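4 min read

Xiomara Gallagher has been mending things for neighbours for 27 years, and she will happily tell you about most of them if you bring biscuits. We began with the bits and pieces she likes to have out before starting.

"I do love a dish for the gears," she says. "Gears roll, you know, and then you're on your knees with a torch! And a soft mat under everything, so that if a nut gets dropped it doesn't go skating off across the table and under the cooker."

Her tape measure is never far away, nor are the spare batteries. Pipe fittings and light switches share the same table (her late father would have been horrified, she says, as he had a drawer for each).

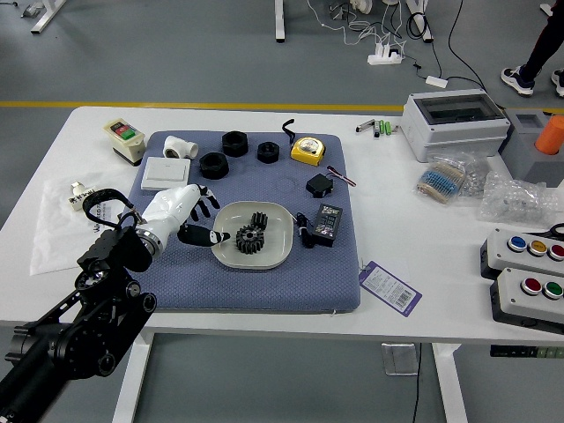 Where it all comes from

Much of it was saved from old jobs, and the rest came from Grullier, the little shop where she worked every November as a girl. "I must have some 400 nuts at home," she says, laughing, "and I still go in for one more. They put the kettle on when they see me coming."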